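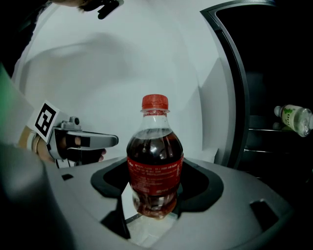

Ticket 3687: Console cup holder, bottle sits too low and wobbles

Status: Open (reopened once)
Product: Vernley center console, light gray, single cup holder
Opened: 8/29/22
Handled by: Annag Urquhart

Customer's report

Replacement console fitted earlier in August. The customer says a cola bottle "drops in too far and then leans." Cans are fine, according to them. Paper cups are fine. They want the cup holder replaced under warranty and have asked twice whether it's the wrong part.

First reply from parts desk

Suggested the flaps around the rim were worn and offered a new insert. Closed the ticket the same day.

Reopened - A. Urquhart

I don't buy worn flaps on a console that is weeks old. I also don't buy "wrong part" yet. The picture on this ticket has a cola bottle with a red cap standing upright in the holder, with its base down in the opening. It isn't leaning there. One still picture doesn't rule out a wobble on the road, but it doesn't prove one either, and I'm not sending out an insert on the strength of it.

What I can get from it: dark insert, roughly round, curved flaps at the rim. That matches the general style we sell for this console. The surface is smooth matte gray, with a small slot on the left of the top face and another on the right side. Both slots are open.

What I can't get from it: the part number, how stiff the flaps are, or whether the insert is clipped in all the way.

Question about the bright patch

Parts desk added a note saying the pale area under the bottle means "the bottom has fallen out." Maybe. There is something bright and pale gray below the opening, I agree. It could be an open bottom on the insert with a lighter surface underneath. It could be a missing floor piece. I have asked for the Vernley drawing and all I got was the sales sheet, which says the holder "fits most drinks." Most according to whom?

Checks sent to customer

1. Take the bottle out and put it somewhere flat. Look straight down into the holder with a flashlight. Tell us whether there is a solid floor, a ring, or an open hole.

2. Press each flap toward the outside wall and let go. It should come back by itself. Tell us about any that stay down.

3. Put a thumb on either side of the insert and try to lift it. It should not move. If it comes up, push it down hard on both sides and try the bottle again.

4. Read the number on the underside of the insert, if it comes out without force. Do not pry it out with a screwdriver. We will not cover a console with pry marks.

5. Try a second bottle of a different make, with the cap on.

Customer's answers

1. "There's a hole with an edge around it. I can see something light under it."
2. All flaps come back.
3. Insert moved a little on the left side. Pushed down, heard a click.
4. Number ends in 347.
5. Second bottle "also low but better."

My notes

The click interests me more than anything else on this ticket. An insert sitting up on one side would tilt whatever is in it. It would not make a bottle sit too low, though, so the click explains half the complaint at best.

A number ending in 347 is the open-ring insert. It has an edge and no floor, so a light patch below is normal for it. I have crossed out the parts desk note. The other insert in the catalog ends in 1092 and has a closed floor. Sarkimex lists both as fitting this console. I have asked them which one is supposed to ship with it and they said "either," and I would like that from somebody who has held one.

The customer found a forum post recommending a foam ring in the bottom. I told them they can try it, but it sounds to me like a good way to get a sticky foam ring. It won't affect the warranty as long as nothing is glued.

Reply from parts desk

"Can we just send the closed one and be done?"

Reply to parts desk

We can send it, but I'm not calling it a warranty fix until we know the first one is faulty. So far we have an insert that was not pushed in and a bottle that sits lower than the customer likes. If we swap it and the bottle still leans, we'll be on our third round of this with a customer who already thinks we picked the wrong part.

Next steps

- Customer to drive with the insert clicked in and the same size bottle for 2 days, then report the wobble only. Height is a separate question.
- Sarkimex to send measured depth for both inserts, from the rim to the edge or floor. A measurement, please, and no more sales sheets.
- One closed insert put aside on the shelf. Not shipped.

Ticket stays open until the customer writes back. Please don't close it on a timer again - AU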